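Skurkness resets its fruit-handling cell after gripper drift

2 Mar 2023

The automation group at Skurkness has put its fruit-handling cell back into service after a recalibration that took the arm out of daily use for 5 shifts. The company said the cell passed its acceptance run on the first attempt and is again taking orders from the produce team.

The cell is built around a single arm with a two-finger gripper. Its job is to take individual pieces of fruit out of mixed baskets and set them on a scale for sorting by weight. It was installed last September and had logged 2,940 picks by the time the fault was confirmed.

Trouble first showed up as a slow rise in missed picks. The gripper was closing a little to one side of where the control software believed it was, and small fruit was being nudged across the basket before the fingers could get hold of it. Larger pieces were mostly unaffected, so the problem went unreported for several weeks.

Darlene Marchand, who runs the cell, said her team had first suspected the vision software. "We spent two days looking at fruit detection and found nothing wrong with it," she said. "Then we ran the arm out to a fixed pin and it missed the pin."

The cause was traced to the gripper mount. One of the screws holding the gripper to the wrist flange had backed out enough to let the mount rock under load. The offset stored in the controller was still the one measured at installation, and it no longer matched the hardware.

Repair work was done in three stages. The gripper came off first, and both mating faces were cleaned and checked for wear. The mount was refitted with new screws, tightened in a cross pattern with a torque wrench and marked with paint so that any later movement will show. The team then measured the tool center point again by bringing the tip to the same fixed pin from several directions and letting the controller work out the offset.

The new values were not loaded straight onto the arm. Skurkness keeps a simulated copy of the cell, under the project name Billia, and changes to the offset, the approach path or the closing force go through it before they reach the real controller. The simulated setup is kept simple on purpose: an arm, a table, a basket and a few pieces of fruit placed close together.

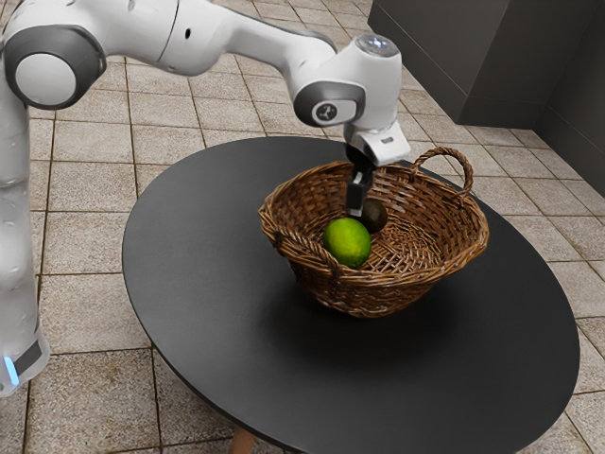

A simulated approach to a basket holding a lime and an avocado, with the gripper lowered inside the rim.

Baskets are harder on the cell than flat trays. The rim and handles limit the angles from which the gripper can come in, and a path that clears the rim on the way down can still catch it on the way out. For the restart, the team raised the height at which the arm begins its final descent and slowed the last part of the move. Each pick takes slightly longer as a result.

Two pieces of fruit lying next to each other were given their own set of tests. With the old offset, a finger meant to slide down beside one piece could land on top of its neighbor. The software now picks a closing direction that keeps the fingers away from the second piece where it can, and skips to another basket where it cannot.

In all, 1,688 simulated picks were run with the new offset. Marchand said 145 of them were stopped by the software before the fingers closed, most often for lack of clearance at the basket wall. A stopped pick is logged and tried again from another angle, and does not count as a failure unless the second try is also stopped.

Murray Ross of Theodorakopoulos, the service firm that maintains the arm, carried out the work on the mount and signed off on the restart. He said a loose mount is a common fault on cells that change tools often, and that this one had been through more tool changes than its service schedule allowed for.

"The schedule was written for a gripper that stays on," Ross said. "They were taking it off to wash it – sometimes twice a shift. Every time it goes back on, you have a chance of a screw that isn't fully down."

The schedule has been rewritten. Operators will check the paint marks at the start of each shift and after every wash. A pin check, in which the arm moves to the fixed pin and the gap is measured with a feeler gauge, will be done once a week. If the gap is over the limit, the cell is locked out until the offset has been measured again. Ross will also inspect the cable run along the forearm at each service visit, as the cable had to be unclipped for the repair and one clip was found cracked.

The finger pads were replaced at the same time. The old set had worn smooth along one side, which Ross put down to the same misalignment. A spare set is now kept in the cabinet beside the cell with the torque wrench and the feeler gauge, and the wrench is not to be borrowed for other machines.

Skurkness has also changed how the offset is stored. Until now the value was typed into the controller by hand, and the simulated cell held its own separate copy. Both now read from one file, with the date of the last measurement and the initials of the person who made it. The arm will not start in automatic mode if the file is older than the most recent tool change recorded in the log.

A second cell of the same type is on order for the Wukero site, where it will handle fruit in shallow trays. Marchand said it will be delivered with a quick-change plate in place of the screwed mount, so the gripper can come off for washing without tools. The existing cell will keep its present mount until the plate has been tried at Wukero.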